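Urna electoral plegable Fekorer, con precinto y ranura regulable

Para juntas de vecinos, sindicatos, colegios profesionales y ayuntamientos pequeños que organizan sus propias votaciones y quieren hacerlo con todas las garantías.

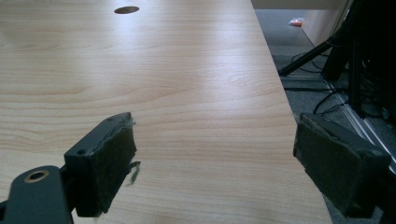
Para qué sirve

Si alguna vez le ha tocado preparar unas elecciones en su asociación, ya sabe que el día se va en detalles: que si la lista del censo, que si los sobres, que si la urna que había en el armario ya no cierra bien... La Fekorer nació pensando en esas personas que madrugan para montar la mesa y que, además, tienen que responder ante todas las candidaturas de que nadie ha tocado una papeleta. Se despliega en un momento, se precinta a la vista de los interventores y, cuando termina el recuento, vuelve a quedar plana y cabe detrás de una puerta.

La tenemos en dos tamaños. El pequeño, que es el que más nos piden los consejos escolares y las comunidades de regantes, va muy bien para censos modestos. El grande, de 70 litros, admite hasta 2.000 papeletas dobladas sin sobre (con sobre conviene vaciar antes, o pedir una segunda urna para la misma mesa).

Qué incluye

Urna con tapa abatible
20 precintos numerados
Cierre de ranura para las pausas y el traslado
Funda de transporte con asas
Hoja de acta para anotar los precintos

Los precintos son de un solo uso. Se venden también sueltos, en bolsas de 12, y sirven igualmente para el modelo anterior, el Chin, que sabemos que muchos ayuntamientos siguen usando con cariño - y hacen bien, porque era una urna estupenda.

Alquiler para una sola jornada

Quien vota una vez cada cuatro años quizá prefiera alquilar. Desde nuestro almacén de Plandport preparamos lotes completos con urnas, cabina Ludholm y señalización, y recogemos todo al día siguiente. En abril se nos juntan muchas asambleas, así que para esas fechas le rogamos que reserve con tiempo.

Consultas

Bríd Duggan atiende los pedidos de entidades y le ayudará encantada a calcular cuántas urnas necesita según su censo - escríbale sin compromiso, aunque todavía no tenga fecha de votación.

Precios revisados el 13 de diciembre de 2018. IVA no incluido.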